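Subject: Re: [plindar-collect] How many takes per object, and chopsticks again
Date: May 28, 2021

Hello everyone, and a warm welcome to the new folks at Tulline!

A question came in on the list last night that I wanted to answer properly:

> We have started on the utensil task and are at 70 takes for the
> spoons. Should we keep going until the spoons are perfect before
> we touch the chopsticks? And does it matter if the tablecloth has
> a pattern on it? Ours is very plain and we wondered if that was
> the wrong choice.

Please don't wait for perfect spoons. We did that back in February with the Jurnero set, and the model got wonderfully good at spoons and would reach for everything else as if it were one. Mix them from the first day — a few spoon takes, a few chopstick takes, then move the holder somewhere else on the table and go again.

As for the cloth, plain is fine and so is busy. We like having both kinds in the pool, and I'd be sorry if every home sent in the same bare table. The table by the kitchen we have been using lately is a lively one: 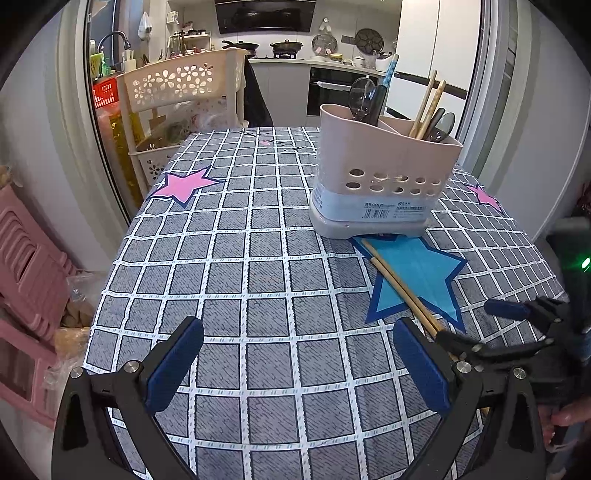
Utensil task with two grippers, chopsticks out on the cloth next to the holder.

Chopsticks are fussy, I'll admit. They lie nearly flat, so come in low and slow with the fingers wide open, and let the foam pads settle before you lift. If you fumble, keep recording and try again in the same take. We want those second tries very much, and they are hard to get on purpose.

On the numbers, the shared folder had 2,827 takes when I checked, and 2,795 of them passed the sync check. The other 32 all have a clock mismatch between the left and right tools, so please restart both together before each session (I forget this too, more often than I'd like to say).

The Dal Bello notes on naming folders still apply, and I'll send them around again if anyone has lost their copy. Do write back with how the chopsticks go — I really do enjoy reading these.

All the best from the Plindar end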